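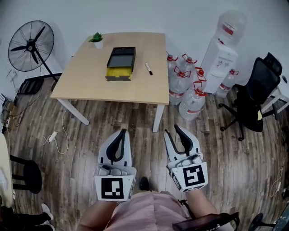 Search this site
Search

Changes to the Working Week at Ilwood

9 Jan 2018
By the author

Readers who follow this blog will be aware that I have worked from home for two days of each week since September. The arrangement was agreed with my employer, Starnwood, when the Ilwood office gave up its upper floor. I set down in this post how it has gone, as several colleagues at other firms have written to ask.

The terms are simple. Staff may work elsewhere on two days, which must be the same two days each week, and must be reachable by telephone during office hours. Requests to change days go to the line manager in writing. I chose Tuesdays and Thursdays and have kept to them.

The chief benefit has been time. My journey to Ilwood requires a change of train at Ochoa, where the connection is missed more often than it is made. The annual season ticket stood at £1,310. Buying day tickets for the remaining journeys brings the yearly cost to £1,067, a smaller saving than I had expected, and anyone making the same calculation should look closely at peak fares before giving up a season ticket.

Written work has improved. Reports that used to be finished late in the afternoon are now generally complete by lunch. Meetings have not fared so well. Those who join by telephone are easily overlooked, and on more than one occasion a decision was taken after the call had ended. I have asked that decisions be confirmed by email the same day, and this is now mostly done.

Filing remains unsettled. Starnwood moved its shared records to Zorkley in the autumn, and older contracts are still held on paper at Ilwood. I therefore plan a week ahead and request copies in advance.

The arrangement is to be reviewed after 6 months. I intend to ask that it continue, with one small change: that the choice of days be open to revision each quarter. A further post will follow once the outcome is known.

Contact | Copyright 2018, all rights reserved | Back to top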